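ホーム　日記　遊んだもの　このブログについて　前の記事　次の記事

カルティルクームの小屋でVisavettiをやった

2024年3月15日

先週末、友人たちとKaltilcombeに一泊してきた。目的はボードゲームのVisavettiを最後までやること。1月にErhamのうちで一度やったが、終電の時間になって途中で片づけた。それが全員の心残りで、今度は泊まりでやろうという話になった。

参加したのはAyten Karabulut、Taner Ersoy、それに私と妻の四人。Aytenの職場の人が丘の上に小屋を持っていて、冬の間はほとんど使わないので安く貸してくれた。暖炉と台所と二段ベッドがあり、シャワーはお湯が出たり出なかったりする。そういう小屋である。

行き

車はTanerが出すはずだったが、前日にクラッチの調子が悪いと連絡があり、バスになった。Erhamの駅前から61番に乗って、終点のひとつ手前で降りる。バスは一時間に一本もない。私たちは昼前の便に乗ると決めていたのに、妻が寝袋の圧縮袋を探していて家を出るのが遅れ、駅前に着いたときにはもうエンジンがかかっていた。走った。Aytenが運転手に話しかけて時間をかせいでくれていたらしい。

荷物が多かった。ゲームの箱だけで大きめのリュックがひとつ埋まる。Visavettiの箱はとにかく大きく、しかもふたがゆるいので、ベルトで縛らないと中身が出る。1月にそれをやって、駅の階段で商人の駒を拾い集めた。今回は妻の古いヨガマット用のベルトで縛った。ちょうどよかった。

バスの中では特に何もしていない。Tanerはすぐ寝た。Aytenはルールブックを読み直していて、ときどき「これ、前は間違ってやってたよ」と言った。交易路をつなぐときの通行料は、払う側が先に宣言するのだそうだ。私たちは全部あと払いでやっていた。道理で1月はだれもお金に困らなかったわけだ。

バス停から小屋までは上り坂で、地図では二十分とあったが、倍くらいかかった。道がぬかるんでいて、靴の裏に泥がついてだんだん重くなる。途中に農家の直売の棚があり、じゃがいもの袋がひとつ置いてあったので、缶に代金を入れて買った。これを持って上ったのは私である。夜に焼いて食べたが、買った時点では余計なことをしたと思っていた。

小屋

鍵は玄関わきの箱に入っていて、番号は1153と聞いていた。回しても開かない。寒さで固まっているのかと思って息を吹きかけたり、Tanerが手袋で叩いたりした。結局、箱はもうひとつ裏口にあって、そちらが正しい箱だった。表の箱は前の持ち主のもので、もう何年も使っていないそうだ。貸してくれた人にあとで話したら、みんな表で苦労すると言っていた。それなら外せばいいのにと思う。

中は外より寒かった。まず火をおこすことにした。薪は裏の軒下に積んであったが、端のほうは雨を吸っていて、奥から引き出したものも半分は湿っていた。新聞紙を丸めて、細い枝を組んで、マッチを使って、けむりだけが出た。Tanerは子どものころから祖父の家で暖炉の係をしていたと言い、みんなで任せた。三十分ほどして、Aytenが何も言わずに台所の引き出しから着火剤を見つけてきた。それでついた。

火がつくまでのあいだに、妻と私で昼を作った。昼といっても三時近かった。ErhamのCardosoで買ってきたパンとチーズと、瓶詰めのパプリカ。Cardosoは駅の裏にある食料品店で、チーズを頼むとかならず少し多めに切る。今回も多かった。余ると思ったが余らなかった。

Visavetti

知らない人のために少しだけ書くと、Visavettiは架空の湾岸都市を舞台に、倉庫を建てて交易路を引き、四つの季節が終わったときにいちばん評判の高い商会が勝つというゲームだ。箱には三時間と書いてある。この三時間で終わった人に会ったことがない。

準備だけで一時間近くかかった。タイルを種類ごとに分けるのだが、春と秋の色が似ていて、暖炉の明かりでは区別がつかない。小屋の電球も暗い。しまいには妻がヘッドランプをつけて仕分けをした。そのままゲームが終わるまで外さなかったので、妻の番になるたびにこちらがまぶしかった。

春は静かに進んだ。みんな倉庫を建てるだけで、手番も早い。私は港の東側に固めて、南の岬をあとで取るつもりだった。Tanerが二手目でその岬を取った。特に狙いがあったわけではなく、タイルの絵が気に入ったからだという。

夏に入って、先払いの通行料が効いてきた。とにかくお金がない。1月には使い道に困っていた金貨が、手元にほとんど残らない。私は二回続けて手番を借金の返済に使った。これはゲームとしては正しい姿なのだと思うが、やっているほうは楽しくない。Aytenだけは最初からそのつもりで組んでいたらしく、ほかの三人が通るたびに料金を受け取っていた。ルールを読み直してきた人が強いのは仕方がない。

夏の終わりで夕食にした。じゃがいもをアルミホイルに包んで灰に埋め、そのあいだに豆のスープを温めた。スープは妻が家で作って凍らせてきたもので、バスの中で保冷剤がわりになっていた。じゃがいもは外側が炭で、真ん中だけがおいしかった。塩を忘れたことに気づき、台所の棚をあけたら、固まった塩の瓶があったので、スプーンの柄で削って使った。

秋がいちばん長かった。嵐の札が続けて出て、北の航路が閉じた。TanerとAytenが共同の倉庫をめぐって交渉をはじめ、これが終わらない。評判点をひとつ渡すかわりに次の季節の通行料を免除するかどうか、という話だったと思う。私は途中で外へ薪を取りに行った。戻ってきてもまだやっていた。星がよく見えたので、それを言うと、二人とも外に出て、しばらく見て、帰ってきてまた交渉の続きをした。

冬に入ったのは日付が変わってからだ。ここまで来るとだれも手を考えていない。私は残りの駒を置けるところに置いた。妻は中盤からずっと最下位だったのに、なぜか冬の祭りの札を三枚とも持っていて、最後の手番で全部出した。そういう札があることをみんな忘れていた。

結果は、妻が一位、Aytenが僅差で二位、Tanerが三位、私が四位。Aytenは点数を三回数え直した。数え直すたびに合計が変わったが、順位は変わらなかった。Tanerは、岬を持っていたから満足だと言っていた。その岬があれば私は三位だった。

夜から朝

二段ベッドの上は暑く、下は寒い。私は下だった。寝袋に上着を着たまま入って、それでも明け方に目がさめた。火はとっくに消えていた。もう一度つけようとしたら、着火剤がもうなかった。Aytenが見つけた箱は、あの一回で使い切っていた。貸してくれた人に新しいものを買って返すこと、と手に書いておいたが、洗い物をしたときに消えた。これを書いていて思い出したので、明日買う。

朝食は残ったパンを網で焼いて、コーヒーをいれた。コーヒーの粉はあったがフィルターがなく、鍋で煮て上澄みを飲んだ。Aytenは家でもこうだと言って平気で飲んでいた。私のカップには粉がたくさん入っていた。

午前中は少し歩いた。小屋の裏から尾根に出る道があり、上まで行けば海が見えるという。行ったが、霧で何も見えなかった。尾根の上に石を積んだ目印があって、Tanerがその横で靴ひもを直しているあいだに、下のほうで羊の声だけがした。十五分くらい待って、晴れないので戻った。下りのほうが滑る。妻が一度しりもちをついて、ズボンの後ろが泥になった。

片づけは思ったより早く終わった。灰を缶に移して、床を掃いて、毛布をたたんで、ゲームの駒を袋に戻す。青の商人がひとつ足りなくて、全員で床を這った。ソファの下も暖炉の前も見た。見つからず、あきらめて箱を縛った。

帰りのバスは予定の時刻に来なかった。来ないバス停で座っているのは寒い。屋根もない。Tanerがクラッチの件でだんだん申し訳なさそうな顔になってきたので、その話はしないことにした。結局、次の便に乗ってErhamに着いたのは夕方だった。駅で別れて、うちに着いて、すぐ風呂に入った。

やってみて

Visavettiについては、最後までやってよかった。途中でやめたときは、夏までのゲームだと思っていた。夏までだと計算のうまい人が勝ちそうに見える。冬まで行くと、札を持っている人と起きている人が勝つ。どちらがいいかは好みによると思う。

通行料のルールは、正しいほうがたぶん面白い。ただ、初めての人を入れるならあと払いでもいい気がする。お金のない夏は長い。Aytenはこれに反対で、あと払いはもう別のゲームだと言っている。

泊まりでやること自体はまたやりたい。ただ次は車がいい。あと、箱が小さいゲームがいい。妻は箱が大きくてもいいそうだ。勝ったので。

持ち物で足りなかったのは、塩、コーヒーのフィルター、乾いた薪、明るいランプ。余ったのは靴下と、Tanerが持ってきたトランプ。これは一度も出さなかった。
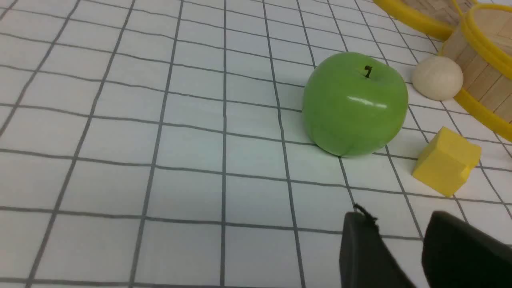 追記

青の商人は、私の寝袋の底から出てきた。圧縮袋に入れる前に干しておこうと思って裏返したら落ちてきた。Aytenにはもう連絡した。次に会うときまで、うちの鍵置きの皿に入れておく。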